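Drucken | Per E-Mail senden

Kapitel 4
Zugaben und Koppelangebote im Direktvertrieb

4.1 Einordnung

Unter einer Zugabe versteht man eine Ware oder Leistung, die der Käufer beim Erwerb einer Hauptware ohne gesonderte Berechnung erhält. Beim Koppelangebot wird die Nebenware dagegen berechnet, jedoch zu einem Preis, der nur in Verbindung mit dem Hauptkauf gilt. Beide Formen dienen der Anhebung des durchschnittlichen Bonwerts. Sie unterscheiden sich in der Kalkulation: Die Zugabe belastet die Werbekosten, das Koppelangebot mindert den Rohertrag der Nebenware.

Van Leeuwen unterscheidet ferner zwischen schwellengebundenen und artikelgebundenen Aktionen. Im ersten Fall löst ein Mindestumsatz den Vorteil aus, im zweiten der Kauf einer bestimmten Ware.

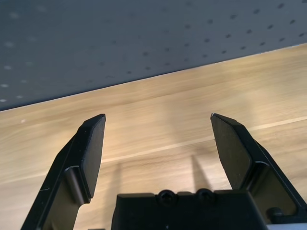
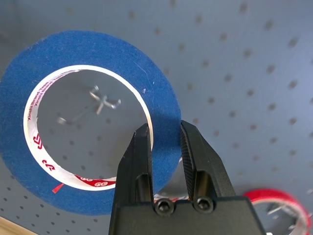

Rolle mit blauem Klebeband, Kern weiß mit rotem Aufdruck

4.2 Die Umsatzschwelle

Die Schwelle wird oberhalb des bisherigen Durchschnittsbons angesetzt. Liegt sie zu niedrig, nehmen Kunden den Vorteil mit, die ohnehin in dieser Höhe gekauft hätten (Mitnahmeeffekt). Liegt sie zu hoch, bleibt die Aktion ohne Wirkung. Der Versender Martens legte sie für die Taschenserie Firnby auf 100 Euro fest und wertete im November 3948 Bestellungen aus. Die Auswertung erfolgte getrennt nach Erst- und Folgekäufern, da Erstkäufer den Durchschnittsbon noch nicht geprägt haben.

Für die Beurteilung ist der Deckungsbeitrag je Bestellung nach Abzug der Aktionskosten maßgeblich. Der Umsatz allein ist als Kennzahl ungeeignet. Zu den Aktionskosten zählen auch Mehraufwand in der Kommissionierung und Retouren, bei denen die Schwelle nachträglich unterschritten wird. Die Behandlung solcher Teilretouren ist in den Aktionsbedingungen zu regeln; Abschnitt 4.4 stellt die üblichen Klauseln gegenüber.

© Groravari Lehrbuchverlag | Kontakt | Nach oben

Diese Website verwendet Cookies. Einstellungen | Akzeptieren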